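Subject: Re: [tradach-trails] Ilen Lake loop, reroute and mileage
From: Jussara Amaral
To: tradach-trails list
Date: September 2025

Thảo La wrote:

> I walked the Ilen Lake loop from the Prasach trailhead and the posted
> distance looks wrong to me. The sign says 13 miles. My track came out
> shorter, and the junction with the old logging road is not where the
> park map puts it. Two questions:
>
> 1. Is the section below Andrade Ridge closed for good, or only until
> the bridge is replaced?
> 2. Are the lakeside campsites still first come, first served?
>
> I also could not find the spring marked on the east side.
>
> Thảo

Thảo,

The sign predates the reroute. The 13-mile figure follows the old tread along the outlet creek, which was abandoned in May when the lower bridge was pulled. The current loop leaves the old line at the second switchback, crosses the bench above the creek, and rejoins at the logging road. That moves the junction uphill from where the printed map shows it. Maiara Brandão has the corrected line and will send it to the park office with the next batch of map changes. Until then, go by the brown posts on the ground.

On your first question: the section below Andrade Ridge is closed for good as a through route. The bridge will not be replaced at that site. The north bank is undercut for some distance upstream of the old footing and there is no sound place to set a new one. The upper part of the section stays open as a spur to the overlook. It is steep, with loose rock near the top, and it is not signed past the gate.

On the second: no. The 5 sites on the west shore now need a permit, which can be picked up at the Prasach entrance station. The 3 sites at the inlet are still first come, first served. Fires are allowed only in the metal rings. The two flat spots on the point that people have been using are not sites and should not be on anyone's map. Edivaldo and I moved logs across both of them, and I would ask that they be left there.

The spring is real but the symbol is misplaced. It comes out on the downhill side of the trail, under a large boulder, a few minutes past the talus. It is easy to miss walking clockwise. By late summer the flow is low, so carry enough to reach the inlet. Treat water from either source.

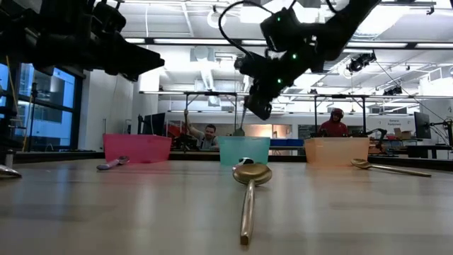 Total climb on the new line is 2,000 feet when the loop is walked clockwise from Prasach, including the short rise back to the parking lot. Most of it falls between the bench and Andrade Ridge. The grade is more even than on the old route, but there is less shade. The ridge itself is open and has no good exit until the saddle, so plan to be off it before afternoon storms build.

Iolanda Batista asked separately about stock use. Horses are permitted as far as the saddle from the Tradach side. They are not permitted on the bench section, where the tread is still soft and too narrow to pass. The hitch rail at the inlet has been removed.

If you still have your track, please send it to Maiara as a GPX file with the elevation data left in. She has two others, and they disagree with each other between the talus and the inlet. A third would help settle the distance before a new sign is ordered.

Jussara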